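Washing navy, yellow, red and black clothes together?

Asked by Éabha Heffernan on 2026-06-27

I have one small load a week and I hate running the machine half empty. Most of it is T-shirts and gym things, nearly all cotton or cotton mix. I used to split it into darks and brights, but that means two short loads and my building charges for each one.

Is it safe to put it all in together on cold? The yellow is the one I care about. The red has been washed maybe three times, the navy and black are older.

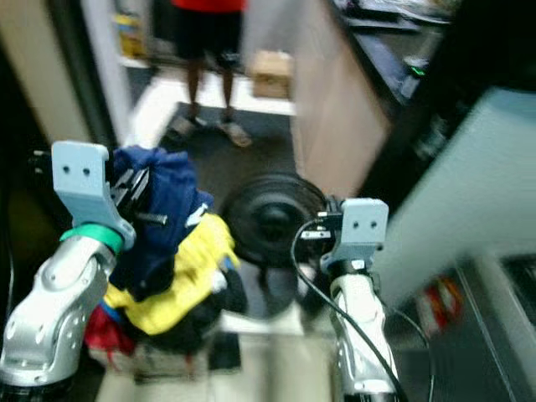 2 answers

Cormac Foley

Take the red out for now. Three washes is not many for red cotton, and yellow shows pink or orange patches very easily. Navy and black that have been through the machine for a year or more mostly stop bleeding, at least in cold water.

You can test the red first. Wet a corner, press it hard between two pieces of white paper towel and leave it for a few minutes. If color comes off, wash it by hand or with the black things only. If the towel stays white, put it in with the rest.

Other things that help:
Turn the dark clothes inside out.
Use cold and the short cycle.
Don't leave the wet pile sitting in the machine or the basket afterward – that is when most of my transfers happened.

If the yellow does pick something up, don't dry it. Wash it again by itself right away. Heat makes the stain much harder to shift.

Declan Doherty

I wash everything together and always have. Never had a problem except one pair of socks. Color catcher sheets are cheap, use two.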